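The Tower from Telladberg

The computer came from the records office in Telladberg, and the ticket said it would not start. It had a paper tag tied to the handle of the crate with the number 367 on it. 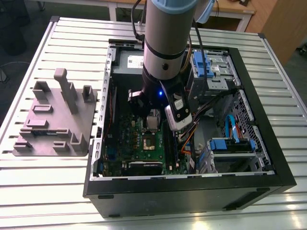
She had been at Cernow long enough to know what to do with a ticket like that. You took off the side panel and laid the case down on the bench. You looked before you touched anything. Old desktops were simple that way. There was a power supply, a board, a couple of drives and a lot of wire, and the trouble was usually in one of them.

The ticket had a second line, written by hand. Please save the letters.

She read it twice and put it on the shelf over the sink. Most people wrote please save everything, or else they wrote nothing and called later to ask about their photos.

The processor was bare. She wrote that on the work sheet, along with the green board and the blue latches on the drive bays. Cernow liked the sheets filled out in full, even for machines that were going to Nustell for scrap. Nustell paid by weight and did not read the sheets.

At noon she ate a sandwich in the hallway and called the records office. A man answered and said the computer had belonged to the Abbasi building, before the city took it over. He thought it had been in the basement. He did not know anything about letters.

"Somebody wrote it on the ticket," she said.

"It wasn't me," he said. "Do you want me to ask?"

She said yes. He put the phone down on something hard and she listened to a copier run. When he came back he said the woman who filled out the tickets had retired at the start of October, and her desk was cleared.

"You can scrap it if you want," he said. "We have a new one."

She went back in and unplugged the drive. The screws were tight and one of them was stripped, so it took longer than it should have. She carried the drive to the other bench and hooked it up to the reader. It made a ticking sound, then stopped ticking and spun.

There were 300 folders on it. Most were water bills and repair orders for the Abbasi building. Boiler, boiler, third floor sink, boiler. One folder was named L.

The letters were from a tenant to the building office. The first was about a window that would not close. The office must have answered, because the second one said thank you and then went on for a page about the tenant's sister and the bus route. After that the window did not come up again. They wrote back and forth for 8 years. Whoever worked in the office had typed up every one of the tenant's letters and kept a copy of every reply.

She read until the lights in the hallway went off. The last letter was from the office. It said the new boiler was in and that the tea was very good, and asked where it could be bought.

She copied the folder onto a clean drive, put the drive in an envelope and wrote Telladberg on the front. Under that she wrote the name of the records office. Then she crossed out the name of the office and called the man again, and asked him if the woman who retired had left an address.

He said he would have to look. She told him she would wait.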